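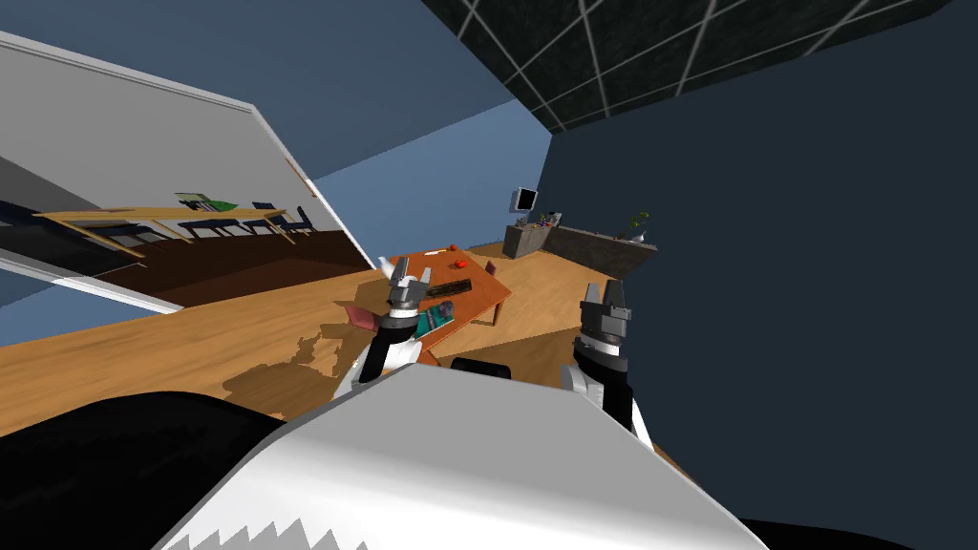 The Night Shift Learns to Drive

At Britier, the people who used to clear the tables now teach the machines that help them do it

It is quarter past nine at night and Danjuma Okoro is having a long argument with a mug. He has two joysticks, a cold cup of tea and a big screen, and on the screen is a lounge very much like the ones upstairs. He wants the mug off the table and onto a tray. The left gripper wants to close on the air beside it. He backs up, turns the wrist a little, comes in lower, and the fingers settle around the mug as if they'd never had any trouble.

"There he goes," says Okoro, and reaches for his tea. "Now we do it again with the handle pointing the other way."

Okoro has worked nights at Urkside for most of his adult life. The place is a cluster of low office buildings behind a ferry terminal, with shared lounges and meeting rooms that are rented by the hour and left, as rented rooms are, in every possible condition. Britier has the contract to put them right before morning. There are 47 rooms on the list. Until last year, each one was reset by a person with a trolley, a spray bottle and a good memory for where the chairs belong.

The trolley is still there, and so are the people. But three of the lounges on the ground floor now get their first tidy from a two-armed robot made by Ragnarsson, and the crew who work alongside it have picked up a second trade. They practise with it, correct it and build the rooms it learns in. I went along expecting to write about the robot and spent most of my visit watching the crew.

A room that can be messed up forever

The software is called Skandonum, and it is a simulator: a program that holds a copy of a room, its furniture and the clutter people leave behind, with a copy of the robot standing in the middle of it. You can drop a book on the floor, put it back and drop it again all evening. You can move a table to a silly angle. You can put the robot somewhere no sensible person would park it and see whether it can sort itself out.

It's wonderful fun to watch, I have to say. The first thing that struck me was how ordinary the practice material is. I had pictured factory parts and clever puzzles. The crew's favourite exercises are fruit, mugs, magazines and remote controls, because that is what's on the tables at Urkside at the end of a day. A remote is harder than it looks. It lies flat, there's very little edge to get hold of, and if you push down too hard the arm complains. A magazine is worse. An apple is easy until it rolls.

Each exercise begins with a person driving the arms by hand, the way Okoro was doing with his mug. The program records what they do. Then it tries the job by itself in a great many versions of the same room, with the objects shuffled, the lighting changed and the table turned. The crew come back the next evening and go through the failures, and this is where the experience of people who have cleared tables for years starts to count for a great deal.

Okoro showed me one from the week before. The robot had been told to clear a low table, and it had done so very neatly, left to right, one thing at a time. It looked perfect to me. He shook his head at it.

"Look what it leaves for last. The cup. Anybody who's done this job takes the cup first, because the cup is what's going to wreck the rest of it if you bump the table."

So the order was changed. Cups first, then paper, then everything else. It's a rule every one of the crew knew and none had ever had to write down. They've written down a lot of them since. The list is taped to the side of a filing cabinet and it is terrific reading. Never stack a phone. Open notebooks stay open. If there's a jacket on the chair, leave the whole place alone and tell someone. Half a sandwich is rubbish after eight o'clock and lunch before it.

Thirty minutes, twice a night

I asked to see the schedule, which turned out to be a whiteboard. Each crew member gets 30 minutes at the simulator before their rounds and another session after the meal break. The rest of the night is rooms, same as ever, with one of them rostered to stay near the robot.

That roster spot was unpopular in the beginning. The robot is slow. It takes almost 20 minutes over a lounge that a practised cleaner would finish in six or seven, and standing beside it was, in the words of one of the crew, like watching your dad write a text message. For the first month the person on robot duty tended to give up and do the table themselves.

What changed things was a small matter of timing. Somebody suggested sending the robot in at the start of the shift, while the crew did the washrooms and kitchens, and leaving the carpets and glass in those lounges until later. With that arrangement, slow stopped being a problem. By the time a person comes through with the vacuum, the tables are clear and the lost property is sitting in its tray. The person on robot duty does the kitchenette next door with the door propped open and a stop button clipped to their belt.

I liked how unfussy they were about that button. They press it all the time. They press it if the robot looks as if it's thinking too hard, if somebody has left a laptop charger looped over a chair, or if a tenant wanders in for a forgotten umbrella and wants a chat about the future. Every press gets noted on a pad, and a good share of those notes become the next evening's exercises.

The backs tell the story

Ask the crew what's different and most of them start with their backs. Lounge tables are low. Clearing one means bending over it, and then bending over it again with a cloth, and then getting down on one knee for whatever has gone underneath. Do that through a whole shift and you feel it on the drive home. The robot can't get underneath anything yet, and its wiping is still poor, but the first round of bending has gone from three rooms. The crew rotate so that everyone gets the benefit of it.

The pay side took longer. When the simulator came in, the sessions were counted as training, which meant the ordinary night rate. The crew argued that once you are fixing a machine's mistakes for other people to use, you're doing skilled work and ought to be paid as such. Britier agreed in February to a higher rate for simulator hours. It also agreed that no one's rounds would be cut to pay for the robot's. I was shown that second promise on paper, because the crew had asked for it on paper.

There are still worries, and it would be a poor sort of enthusiasm that left them out. Three lounges could become 20. A crew member near the end of her working life told me that she enjoys the rooms and does not enjoy the joysticks. They make her eyes ache, and she doesn't see why she should be marked down as less useful for it. For now she swaps her sessions with a younger colleague who would happily do four in a row. It's an informal arrangement, and she would like it to be a formal one.

Another thing I hadn't considered is the company. Night cleaning used to be done in pairs in the big lounges, and pairs talk. With a robot in one of them, the other half of the pair is next door. A couple of people brought that up without my asking. They now take the meal break together at a fixed time, which they never used to do, and Friday's runs long.

Building the awkward rooms

The part of the job I would most like to have myself is the room building. Skandonum comes with a stock of furniture and objects, and anyone on the crew can lay out a new room in it and send the robot in. Early on they made faithful copies of the Urkside lounges. Then they got bored and started making difficult ones, and the difficult ones did the robot far more good.

Okoro has made 40 or more. He opens them for me one after another, at some speed, with commentary. In one, every chair has been left pulled out. In another, the table is jammed so close to the wall that only one arm can reach it. His pride and joy is a room with mirrors. The lounge on the east side has a mirrored panel, and in its first week the real robot kept slowing down in front of it, as though it had found a second table to clear. So he built room after room with reflections in them, big and small, until it learned to leave the other table alone.

"I enjoyed that one," he says. "I used to clean that mirror. I know where all the fingerprints go."

He has been asked whether he'd like to do the building full time. He has said he'll do it three nights out of five, and that he wants to keep his rounds for the other two. If he stopped walking the rooms, he reckons, within a few months he'd be making up messes that people don't leave.

At ten to ten he saves the mug, handle to the left, handle to the right and handle facing away, and logs the session on the pad. Then he gets his trolley from the cupboard. The robot has finished in the first lounge and is waiting by the door with its arms folded in. On the tray are a pair of reading glasses, a bus pass and one child's mitten, and Okoro bags and labels each of them before he plugs in the vacuum.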